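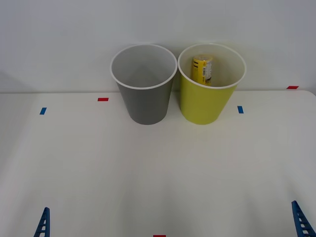 How to sort small cans and tins into tumblers

Plastic tumblers make good holders for the small things that roll about in a drawer. You need two or more of the same shape in different colours, so you can tell them apart from across the room. I use grey and yellow-green.

1. Clear a flat surface. Wipe it down and let it dry.

2. Decide what each colour is for. In our house yellow-green is for anything still to be used up, and grey is for empties on their way to the recycling.

3. Stand the tumblers at the back of the table, side by side. Tapered ones touch at the rim before they touch at the base, so leave a finger's width if you want to lift one out without knocking the other.

4. Put cans in one at a time, base down. A narrow can will lean against the side – this is fine as long as the top stays above the rim and you can get hold of it.

5. Don't force a wide can in. It will jam where the cup narrows, and pulling it out can split the plastic.

6. Empty the grey tumbler when it is full. Rinse both every 8 weeks or so with warm water and washing-up liquid, and dry them upside down on a rack.

If you have more than 6 small cans, use a shallow box for the rest. Tall stacks in a light cup tip over easily.

Written by Melati Chong. Next page: labelling jars and lids.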